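Textiles in the guest room: Shiuli Samarakoon on throws

Shiuli Samarakoon specifies bed linen for Griltura, which fits out hotels with dark timber furniture and pale walls. We spoke on February 19, 2020 about the one item she says is specified last, the throw.
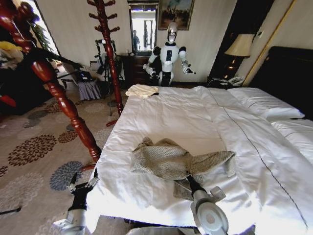
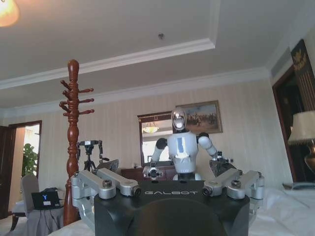
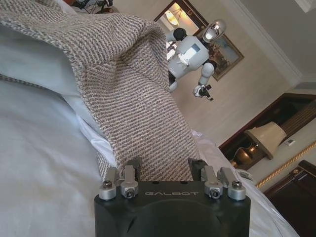

Weave before colour

Samarakoon prefers a fine diagonal texture in grey and off-white against a plain white duvet. "A twill hides creasing. Flat weaves show every fold line," she said. Her standard piece is 160 centimetres wide and is retired after 19 months.

Folding

Throws are folded in thirds and laid across the foot of the bed, 2 centimetres clear of the edge. "Check the fringe first. If it has started to go, it comes off the floor and gets mended." The current order, for 16 rooms, is due in March.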